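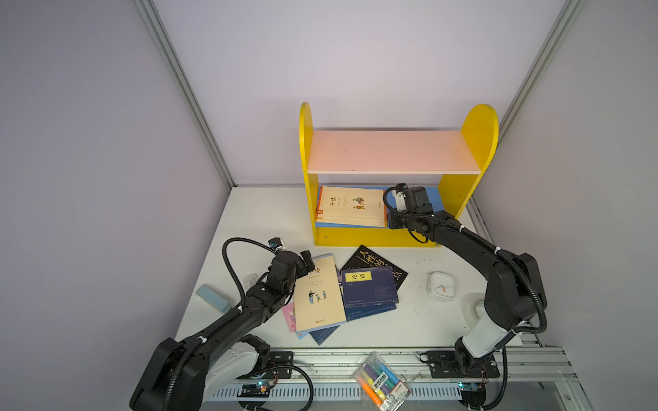

Small yellow shelf with the peach top board, two books on the lower level.

April, a little after 4 in the afternoon

Well, the paste is finally behaving and I'm so pleased I'm writing this up before I've even washed the brushes. Batch 8 of the wheat starch went on the Gavar cloth samples after lunch and there was no bleed-through on the dark green (the one that has given Babita such grief all month). Same flour as batch 7, same pot, but I let it soak overnight and then cooked it lower, stirring the whole time, 50 minutes by the kitchen timer. My arm knows all about it.

Proportions so I don't lose them again: 70 g starch, water to the second line on the old enamel jug, strained twice through the fine sieve. Rajkumari thinks twice is fussy and once would do. She may be right, but I found two lumps on the second pass, so twice it stays for now.

Spines next. The Jestinine job is 15 hymnals, all cracked at the front hinge in the same place, I suppose from being held open on the same pages for years and years. I've lifted the first one and the old mull came away like cobweb. Underneath there was a scrap of printed waste with half a seed price list on it, which I've put in an envelope for the owner, who I think will be tickled!

Still waiting on Garg for the thin board. Called again, left a message.

Babita, if you're in before me, please don't move the two under the iron weights, they want until morning at least. And the leftover paste is in the fridge in the jar marked Lestness, ignore the label, it's only the jar.

Try next: the same paste thinned by a third for the endpapers.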